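4. Who answers the letter: complaint handling in three districts 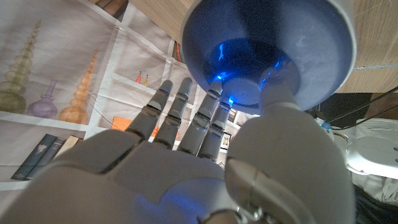
Figure 1. Grey robotic hand reaching up to a bowl-shaped object, lit blue inside.

The right to complain about one's treatment by a public body is among the least glamorous of human rights. It has no anthem. It appears in the statutes of all three districts studied, usually towards the back, and in each case it is worded so generously that a reader might suppose the authors never expected anyone to use it. This section asks what happened to the people who did.

We read 293 complaints of unequal treatment lodged with the district offices of Kedirwood, Pastcombe and Montoya. Most concerned housing allocation, school exclusions or the conduct of enforcement officers. A complaint was included if the writer claimed to have been treated worse than others on grounds of race, religion, disability or national origin, whether or not the writer used any of those words. Few did. People who have been turned away from a counter tend to describe the counter.

4.1 Time

The rules in all three districts promise a written reply within 40 working days. Kedirwood met this promise almost without exception, and we were impressed until we read the replies. The standard letter thanked the writer, confirmed that the matter had been received, and closed the file. Under the office's own definitions this counts as a resolution. Pastcombe was slower and wrote longer letters, some of which mentioned the complaint.

Montoya kept two clocks. The first started when the complaint arrived and the second when it was "accepted", a step with no time limit of its own. In 13 cases the second clock had not started by the time our access ended. The annual report lists these as being on schedule.

4.2 Reasons

A right to complain is worth little without a right to be told why the complaint failed. We therefore looked for reasons in the refusals. We set the bar low: one sentence that referred to the facts of the case and could not have been sent to somebody else. Pastcombe cleared it more often than the others, largely through the efforts of an older style of caseworker who seems to have disliked the template. Kedirwood cleared it in 8 refusals. Two of those sentences contained the wrong address, but we have let them stand.

The commonest reason given, where one was given, was that staff had followed procedure. This is an odd defence to a claim of systemic discrimination, which is very often a claim about the procedure. A tenant who wrote that the points scheme kept families like hers at the bottom of the list was told that the points scheme had been applied correctly. She had said as much in her first paragraph.

4.3 Routes onward

Each district allows an appeal. In Montoya the appeal goes to the officer who made the decision, on a different form. In Pastcombe it goes to an outside panel run under the Tekance scheme, which can recommend but not order. The panel's recommendations were firm, well argued and courteous, and the district noted them. We found "noted" used in the minutes for everything from full agreement to what looks, on the later record, like filing in a cupboard.

Kedirwood's appeal form was missing from the office's website when we last checked, on 2022-01-21. A paper copy may be requested in writing. The form for requesting it asks for the appeal reference number, and this is printed on the appeal form.

4.4 Limits of the material

The files show only those who wrote in. They say nothing of people who gave up earlier, were advised against it, or feared for a tenancy. Interviews held in November with local advice workers suggest that this group is large, and we return to it in section 5. Nor can we say how many of the complaints were well founded. The offices could not say either, having mostly not looked.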